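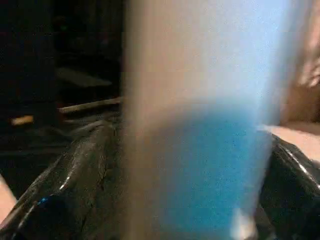
Something bright blue in a see-through container, up close at the wrist camera.

Open Day FAQ -- Wistham Robot Room

I get the same questions every November, so I typed up my answers. If yours isn't on the list, grab me or Ghazal Shojaei at the door!

What will I get to see?
Mostly the arm picking things up and putting them down again. We run the cup demo on the half hour, and the wrist camera feeds the big screen so people in the back row get a view too (a very close one).

Why is the picture on the screen so blurry?
The camera rides right next to the fingers, so whatever the arm is holding ends up nearly against the lens. You get used to it. Kids seem to love it.

Can I drive the arm?
Yes, after 2 p.m. Kosmas Petridis runs the sign-up sheet and you get one turn each -- two if it's quiet. You do need to be tall enough to see over the rail.

Does it ever drop stuff?
Oh, sure. We had 755 visitors last year and I'd say most of them saw a spill. We keep a broom handy and start over.

Do I need a ticket?
Nope, just walk in. School groups should write to Fereshteh Tehrani first, and please keep it to 47 kids or fewer per group, teachers not included.

Where do I park?
The Breltidach lot across the road is free for the day. The gate code is 1647. Please don't block the loading dock, we get deliveries in the morning.

Can I take photos?
Go for it, but no flash near the arm, please.

Is there food?
Coffee and cookies in the hall until they run out. No drinks past the rail.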